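Brilham Table and Ribbed Cup
Owner's Guide, Part 1376

Section 5. Cut Flowers and Fruit on the Table

This section covers setting out cut flowers and fresh fruit on the Brilham white table, using the ribbed cup as the vase. Assemble and level the table first (Section 3). If the cup has been used for pens, brushes or anything with ink or oil in it, wash it as described in 5.6 before putting flowers in it.

Note: The ribbed cup is sold for household use as a holder or a vase. A cup that has held flowers should not go back to being a drinking cup.

5.1 What you need

One ribbed cup
One bunch of cut tulips or other flowers with soft stems
Fruit, if wanted
A sharp knife or flower shears
A cutting board
A pitcher of cool water
Two dry cloths, one for the table and one for the cup
The felt pad from the parts bag (part 172)

Do the cutting at the sink or on a kitchen counter and bring the flowers to the table afterward. The knife should not be used directly on the tabletop.

5.2 Preparing the tabletop

1. Clear the table completely. Lift things off; do not slide them.

2. Wipe the top with a cloth wrung out in warm water and a drop of dish soap. Wipe again with clean water.

3. Dry the top with the table cloth, including the edges and the corners.

4. Check for pollen or sap from earlier flowers. Pollen should be lifted with a strip of adhesive tape while it is dry. If it has already been wiped and has left a yellow mark, see 5.7.

5. Decide which side of the table people will use. Plan to leave that side clear so that plates or papers can be put down without moving the flowers.

Caution: Do not use scouring powder, steel wool or bleach on the tabletop. Dull patches caused by abrasives are not covered by the warranty.

5.3 Preparing the flowers

Tulips are used in the steps below because they are what most owners ask about. For roses and other woody stems, follow the same order but leave the flowers in deep water for longer at step 5.

1. Take off the outer wrapping. Leave any inner paper on for now, as it keeps the stems straight.

2. Pull away leaves that will sit below the rim of the cup. Hold the stem firmly with one hand and draw the leaf down with the other. The upper leaves can stay.

3. Hold the bunch against the outside of the cup, near the edge of the counter, to judge the height. The blooms should clear the rim by no more than the height of the cup itself. A taller bunch can tip the cup over.

4. Cut the stems straight across with a sharp knife. Remove the white part at the bottom of each stem if there is one. Shears may be used, but blunt ones crush the stem.

5. Stand the bunch, still in its paper, in a deep jug of cool water for an hour.

6. Take the paper off and shake the water from the leaves over the sink.

Note: Tulips go on growing after they are cut. A bunch trimmed to the right height today may need a second trim in two or three days.

Note: Handle the bunch by the stems at all times. Petals bruise easily and the marks do not show until the next day.

5.4 Laying out before filling

Put everything on the table dry before any water goes into the cup. Changes are easy to make at this point and messy later.

1. Set the cup down first, open end up. Keep it at least a hand's width from any edge. Place the felt pad under it.

2. Put the fruit down beside the cup. A single banana or two or three smaller pieces is enough. Long fruit looks better standing lengthwise to the viewer than lying straight across, but this is a matter of taste.

3. Try the flowers on the far side of the fruit from the cup, to see how much space the leaves take up. Tulip leaves spread wider than the blooms and can brush against whatever is next to them.

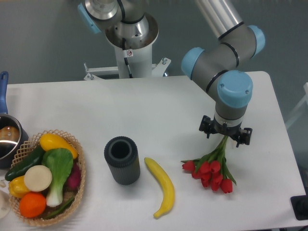
Fig. 5-1. Dry layout on the white table: ribbed cup, banana, red tulips.

4. Step back to where people will be sitting or standing, and look again. Move the cup until you can see past it comfortably. Turn the banana if its curve points toward the flowers and crowds them.

5. Check the light. A window or lamp to one side gives soft shadows on the white top, and these move during the day. If a shadow bothers you, move the object a little before moving the table.

6. When you are satisfied, take the flowers back to the sink. Leave the cup and fruit where they are so you can find the positions again, or mark the place of the cup with the felt pad.

Caution: Do not lay flowers on the tabletop for longer than it takes to check the layout. Damp stems left lying on a white surface can leave a green mark.

5.5 Filling the cup and putting the flowers in

1. Lift the cup off the felt pad and take it to the sink. Fill it one third full with cool water. Tulips do best in shallow water.

2. Add flower food if it came with the bunch. Follow the amount printed on the packet, and do not use more than one packet.

3. Dry the outside of the cup with the second cloth. Run the cloth up and down along the ribs, since water stays in the grooves and will run down onto the table.

4. Carry the cup to the table and set it on the felt pad.

5. Put the stems in all together, holding the bunch loosely just under the leaves. Let go slowly and allow the stems to find their own places against the inside wall.

6. Turn the cup a quarter turn at a time until the fullest side of the bunch faces the room.

7. Touch the rim lightly with one finger and push. If the cup rocks or starts to lean, the bunch is too tall or too heavy on one side. Take out the longest stem, trim it, and put it back on the opposite side.

8. Wait 10 minutes, then lift the cup and feel the pad. A damp pad means that the cup was not dried well enough, or that it is cracked. Dry it and test once more. If the pad is damp a second time, stop using the cup as a vase.

Caution: Do not move the table with a filled cup on it, even a short distance.

Caution: Tulips are poisonous to cats and dogs, and the vase water is too. Keep both out of reach of pets.

5.6 Daily care

Every day:
Check the water and top it up to one third.
Pick up fallen petals before they stick.
Turn the cup half a turn if the flowers are leaning toward a window.

Every second day:
Pour the old water away and rinse the cup.
Trim a thin slice from each stem.
Refill as in 5.5.
Wipe the tabletop where the cup was standing, and let the felt pad dry before using it again.

When the flowers are finished, wash the cup by hand with warm water and dish soap. Use a bottle brush for the inside and a soft brush along the ribs outside. Rinse well and leave it upside down on a rack overnight. A cloudy line at the old water level comes off with equal parts white vinegar and water, left to stand for an hour.

About fruit: Ripe bananas and apples give off a gas that makes cut flowers fade sooner. If you want the flowers to last, set the fruit out when guests are expected and take it back to the kitchen afterward. Never leave a split or overripe banana on the tabletop. The skin leaves a brown stain once it starts to break down.

5.7 Problems and remedies

Stems flop over the rim.
The bunch may be short of water, or the stems may have been cut too long. Trim them, wrap the bunch firmly in paper up to the blooms, and stand it in deep cool water for two hours. Return it to the cup without the paper.

Blooms open too quickly.
The table is too close to a heater or in full sun. Move the flowers to a cooler room at night.

Buds stay closed.
Move the cup to a warmer, brighter place for half a day.

Bunch looks thin in the cup.
Add greenery, or use a rubber band low on the stems where it will be hidden inside the cup.

Ring on the table under the cup.
Wipe with soapy water, then with clean water, and dry. If the ring stays, hold a damp warm cloth on it for a few minutes and wipe again. Always use the felt pad.

Yellow pollen mark.
Dab with a cloth dampened with rubbing alcohol. Try a spot under the edge of the table first. Do not rub.

Green or brown mark from stems or fruit.
Mix baking soda and water to a thin paste, spread it on with a fingertip, leave it until dry and rinse it off without scrubbing.

5.8 Replacement parts

Felt pads are sold in packs of two under part number 172. The ribbed cup can be ordered separately from any Brilham dealer. When ordering a cup to match one you already have, hold the old one next to the dealer's sample in daylight, as shades vary a little between deliveries.

Section 5 prepared by Houda El Khatib. Checked by Asmaa Bouazza.
Revised 4/15/24

Continue to Section 6, Moving and Storing the Table.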